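攒了一年的塑料袋，终于理了一遍

七月搬进现在这套房子的时候，厨房水槽下面的柜子里塞满了袋子。前房客留下一部分，我自己又添了一年，到后来柜门要用膝盖顶着才关得上。

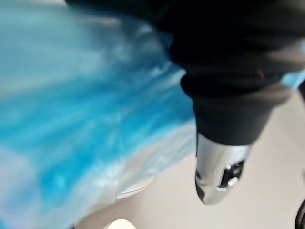
起因是找一卷胶带。我记得胶带放在水槽下面，伸手进去摸了半天，摸出来的全是袋子，一个套一个，最里面那层已经发脆，一捏就掉渣。胶带最后在鞋柜上找到了，但柜子已经掏空，东西摊了一地，塞回去也烦，干脆就从那天晚上开始理。

先说一下我家袋子的来源。买菜是大头。楼下菜场的摊主习惯每样东西单独装一个袋，一把葱也装。我说不用，有的摊主会停手，有的手快，话没说完已经套好了。其次是快递，衣服、书、猫砂，外面一层里面一层。再就是干洗店的罩衣袋，很长很薄，拿回来挂在衣柜里，过几个月才想起来撕掉。最后是各种说不清来历的，比如药店的，五金店的，还有一个印着Zisetti的厚袋子，应该是两年前买床单时给的，质量很好，一直舍不得扔，也一直没用过。

我以前对这件事的态度是“留着总有用”。我母亲就这样，她把袋子洗干净晾在阳台的衣架上，干了折成三角形，收在饼干盒里。她的饼干盒从来没有满出来过，因为她真的会用，装垃圾、包鞋、套花盆、冬天裹水管。我只学会了留，没学会用。垃圾袋我是另外买的，一卷一卷买，比菜场的袋子合身。于是旧的不出去，新的不断进来。

理的办法很简单，分成几堆。

第一堆是还能用的购物袋，提手没断，底没破，没有油。这一堆抖开看一遍，有水渍的用抹布擦掉，晾一会儿，然后折。三角形我试过，一个要折半分钟，折到后面没耐心。现在改成抚平以后对折再对折，卷成一小卷，竖着插在一个旧鞋盒里。要用的时候抽一卷，不会带出别的。鞋盒满了就不再留，新来的直接当垃圾袋用掉。这条规矩是整件事里最管用的。

第二堆是薄膜类，快递内袋、罩衣袋、抽纸外包装、卫生纸外包装。这些软塑料能不能回收，各地情况差别很大，我们小区的回收箱上写的是“塑料”，没有写软的还是硬的。我打电话问过物业，物业让我问垃圾清运公司，清运公司接电话的人说饮料瓶可以，薄膜看情况，干净的、成捆的可以试试，零散的多半到分拣那里就被挑出来了。“看情况”是看什么情况，他也没有说清楚。

后来是Fuad Lencho告诉我，Bornitz超市服务台旁边有一个软塑料的收集筒。Fuad和我以前在一个办公室，他现在住得离那家超市近，每两周顺路送一次。他提醒我三件事：标签要剪掉，胶带要剪掉，里面不能有碎屑。面包袋要翻过来抖。我照着做了，剪标签比想象中费时间，尤其是快递面单，背胶很牢，撕不下来，只能连着一块塑料剪掉。剪下来的部分进普通垃圾，剩下的压平，拿一根绳子捆住。

第三堆是没救的，发脆的、沾油的、装过鱼的。装过鱼的袋子我本来想洗，洗了一个就放弃了，用掉的水和洗洁精让我觉得不划算。这一堆直接扔。

有一种自称可降解的袋子我单独拿出来说。我手里有一些，摸着比普通袋子涩一点，放久了会自己裂开，碎成小片。以前我把它们和普通袋子混在一起送去回收，查了资料才知道不应该混，这类材料和普通的聚乙烯不是一种东西，混进去会影响再生料的质量。能堆肥的那种，一般也要工业堆肥的温度才行，埋在花盆里不一定有反应。我在阳台花盆里埋过一片，隔了一个冬天翻出来，边缘软了些，别的没什么变化。一片说明不了什么，记在这里而已。

整理完，柜子空出来一大半。我把清洁剂、备用海绵和那卷胶带放了进去，胶带用一个小盒子装着，放在最外面。

然后是怎么少拿。这部分我做得不算好，说几个真正坚持下来的。

一是包里固定放一个布袋。以前我也有布袋，而且有好几个，都挂在门后，出门时从来想不起来。现在选了最小的一个，能团成拳头大，常年在通勤包的侧袋里。买完东西回家，腾空了马上团好放回去，不往门后挂。布袋多了也是问题，据说一个棉布袋要反复用很多次才抵得上生产它的消耗，所以我不再接受赠送的布袋。Athumani书店上次买书要送，我也没有拿。

二是买菜带盒子。豆腐、卤味这类带汤水的，递一个饭盒过去，摊主一般都愿意，称之前先去皮。肉摊的大姐起初嫌麻烦，后来看见我就直接伸手。叶菜我用网兜，洗干净晾着，几天换一次。葱和姜可以什么都不套，直接放进布袋里。

三是网购攒着买。这条一半是为了省袋子，一半是为了省钱。我把想买的东西写在冰箱上的纸条里，月底再看一遍，有些到那时已经不想要了。我翻了一下记账软件，过去一年花在快递购物上的杂项是3,842元，不含吃的和书。里面有不少我现在连放在哪里都不记得。

四是罩衣袋当场退。干洗店老板听说我不要袋子，愣了一下，说那你路上小心别蹭脏。我拎着大衣走回家，几乎用了5分钟，没有蹭脏。

没坚持下来的也写一下。自己带杯子买咖啡，坚持了两周，杯子洗得不及时，有味道，停了。用蜡布代替保鲜膜，买了一块Brullia的，包半个柠檬还行，包大碗封不严，汤洒在冰箱里一次，现在只用来包奶酪。自制洗衣液装旧瓶，一次都没有做，说过而已。

Na-rae Bae看我在朋友圈里发折袋子的事，留言说她外婆用旧袋子剪成条，钩坐垫，钩得很密，坐着有点响，夏天放在院子里不怕雨。她发来钩法，大意是把袋子压平，从底部横着剪成圈，一圈一圈套起来，就是一根长线。我按她说的剪了几个试，圈剪得宽窄不一，拉紧的时候窄的地方会断。她说至少要三指宽，先不要拉，钩的时候再慢慢带紧。我没有钩针，这件事先放着。那个鞋盒里的袋子暂时也没有富余给我剪。

也有人问，这样弄来弄去到底有多大意义。我没算过，也算不出来。家里一个人的袋子，放在整个城市的垃圾里看不见。不过柜门能关上了，这一点我每天做饭都用得到。另外，理过一遍之后，再有人往我手里递袋子，我会先想到要抖、要擦、要剪标签，手自然就缩回来了。

目前的进度：鞋盒大概还能插进一排；软塑料送过一捆，第二捆攒在阳台角落里，用夹子夹着，防止刮风吹走；印着Zisetti的那个厚袋子，我拿来装换季的毛衣了，放在床底，大小正好。

下次想理的是抽屉里的充电线。有几根我不知道是配什么的，先装在一个盒子里，贴了张纸，写着“待查”。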